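Picking a colour for the back bedroom

The back bedroom has been magnolia since we moved in, and by the time we took the shelves down in June there were five different shades of magnolia, depending on which bit of wall you looked at. I had put off painting it for years. It is a small north-facing room and I could never settle on a colour, so it stayed as it was and filled up with boxes.

This post is mostly a record of what I did, so that I can find it again when the hall needs doing.

I began with paint cards. I brought home a stack from Billurar, the big hardware place off the ring road, and stuck them to the wall with masking tape. I don't think paint cards are much use. They are too small, and the wall colour behind them changes how you see them. A green I liked in the shop looked grey against the old magnolia. A soft blue that looked dull in the shop looked almost lilac in the room.

So I moved on to sample pots. I bought 2 from Billurar and then another three by post from Jikby, who mix to order and charge a bit more. Five pots was too many. If I did it again I would stop at three, and I would choose them all from the same family instead of buying a yellow because I was in a good mood.

I didn't paint the samples straight on the wall. I did that in the kitchen once and the edges of the patches showed through the final coat for ever after. This time I used lining paper, cut into big sheets, with two coats on each. You can move a sheet from wall to wall and see it next to the window, opposite the window and in the corner where no light gets to at all. I left a white border round the first one and found it made the colour look darker than it was, so I trimmed the borders off the rest.

I looked at them at breakfast, at four in the afternoon and again with the lamp on. The lamp made the most difference. We had an old warm bulb in there which turned every blue slightly green. I swapped it for a 3,000 kelvin one, a bit whiter, and two of the colours I had ruled out came back in.

The yellow went first. After that I lost a pale green called Nambiar, which was pleasant enough in the morning and looked like a dentist's waiting room by evening. What I kept coming back to was teal. I had been avoiding it for being too dark for a small room, but the pale colours all looked cold and a bit dirty in that light, and the teal didn't.
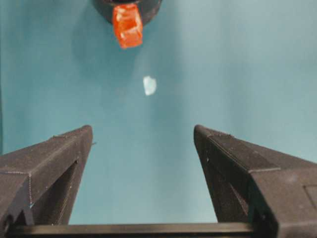

Matt teal with a bit of orange-red against it.

The next question was what else would go in the room. I had assumed everything would need to be white or cream. I tried a few things next to the sheet, including a rust-coloured cushion from the sofa, and the warm colours were far better than the pale ones. The cream curtains looked tired. I have ordered fabric for new ones in a burnt orange, unlined, as the room gets no direct sun and doesn't need blocking out.

The colour I bought in the end was Onach, number 826 on the Jikby chart, in matt. I did think about eggshell for the lower half, where chairs get pushed back, but the walls in there are not flat and any shine shows it up. Matt marks more easily. I've kept the end of the tin for touching up and written the number on the lid.

Painting took a weekend, starting on the Friday evening with the filling and sanding. The first coat looked dreadful, all streaks, and I was fairly sure I had made a mistake. The second coat sorted out most of it. I did a third on the window wall only, where the old filler was still showing through. The ceiling stayed white. I painted the skirting the same teal as the walls, mainly so I didn't have to cut in along the bottom, and I like it more than I thought I would.

The room does look smaller. It also looks finished, and I go in there to read now. The door still needs doing, and the radiator is still magnolia until I can find out which primer it wants.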